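4.2 Recording a two-handed cloth task

Read section 4.1 first. It covers pairing, and nothing below will work without it, although the Vamisent recorder will cheerfully let you try.

1. Put both Gelden grippers on the charger until the lights stop blinking. A gripper that dies in mid-fold still saves its file, and the file still looks fine in the list.

2. Spread a plain sheet over the work surface. Pale is best. Leave the wrinkles alone; the robot will not be ironing first either.

3. Drop the cloth on the sheet. Do not arrange it. Most new operators arrange it.

4. Take one gripper in each hand and hold both open over the sheet for two seconds. The recorder uses this pause to line up the two tracks.

5. Bring the hands in from different sides, so that each camera gets a view of the cloth and, when possible, of the other tool.
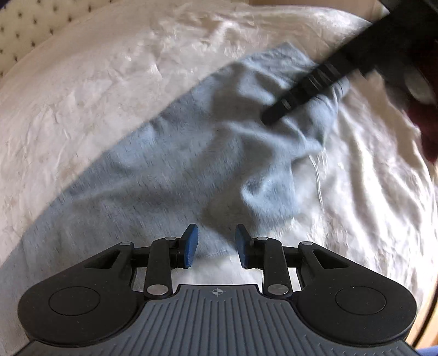
Figure 4-2. View from one gripper, fingers open, with the second tool over the cloth.

6. Close on a single layer at the edge. If you pick up the sheet as well, let go and carry on. Recoveries are worth keeping, and you will produce plenty.

7. Lift, fold, release. Move at around half the speed you would use at home with company coming.

8. Open both grippers, back away and press STOP. Talking to the cloth does no harm, as audio is not recorded.

NOTE: Four takes per cloth, then change the cloth. By the fifth you will be good at that particular cloth, to the benefit of no one.

CAUTION: Keep long sleeves and cables out of the finger linkage. The pivots pinch. Bonifacio Collado, who wrote the first draft of this section, asks that this caution be printed larger in the next edition.

If the recorder shows error 821, the two clocks have drifted apart. Dock both grippers, wait for the tone and start again from step 4. Takes made before the error can be rescued with the Gumismont alignment utility (section 7), given patience.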